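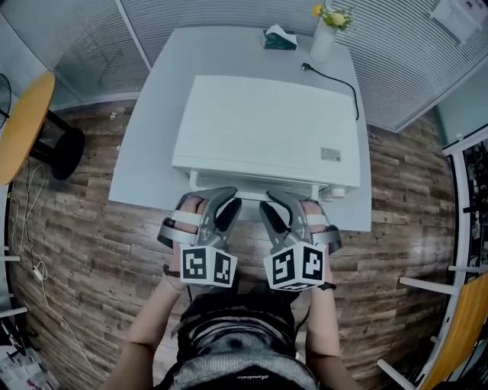 How long do you leave a bread machine alone before you peek? All the way to the beep, if you want any height on the loaf.

That was Marion Semple's advice on the phone last night, and I wrote it on the back of an envelope so I couldn't pretend later that I hadn't heard it. I've been a peeker all my life (cakes, rice, presents, you name it). So Saturday, Jul 11, 2020 is the day I try to be good!

I gave the whole morning to the big white table. I've wanted a proper spot for kitchen gadgets since April, when everything got shoved wherever it would fit, and I like this end of the room with the blinds and the long stretch of floor. The flowers stay. They're yellow and cream, in the plain white vase, and I'm not giving up flowers for bread. The tissues stay too, the box with the dark green pattern, over by the vase where I can reach them when the pollen gets bad. I did think about putting the round yellow table to work, but it's my coffee table and my jigsaw table and I'd be grumpy inside a week.

The cord is my one complaint. It's black and it curls all over the white tabletop like it owns the place, and you can't not look at it. I want one of those little stick-on clips. Ailsa swears by them and has a drawer full from Lennox, so I'll ask her for two. And the papers on the floor, oh dear. I told myself I'd sort that pile before lunch. Lunch was a cheese sandwich and a long call with Uriel about his sister's move to Zaderbridge, and the pile is right where it was.

Anyway, the bread. Plan is the basic white first, nothing clever, no seeds. Uriel says warm the milk, Marion says don't bother, and I'm going with Marion because she's the one whose loaves I've eaten. Water and milk in first, then flour, then a little dent on top for the yeast. I bought two bags of flour at Soltley on Thursday and felt like I was stocking a ship. Butter needs 20 minutes out of the fridge, and I keep forgetting it, so there's a note on the fridge door now as well.

If it comes out decent I'll take half over to Lachlan Skinner, who lent me his ladder for 15 days and never said one word about it. If it comes out like a brick, well, there's always toast, and then breadcrumbs, and then the ducks don't get any because I read bread is bad for them.

Still to do tonight: find the measuring cup, text Ailsa about the clips, the pile (ha), water for the flowers. And bed before midnight for once.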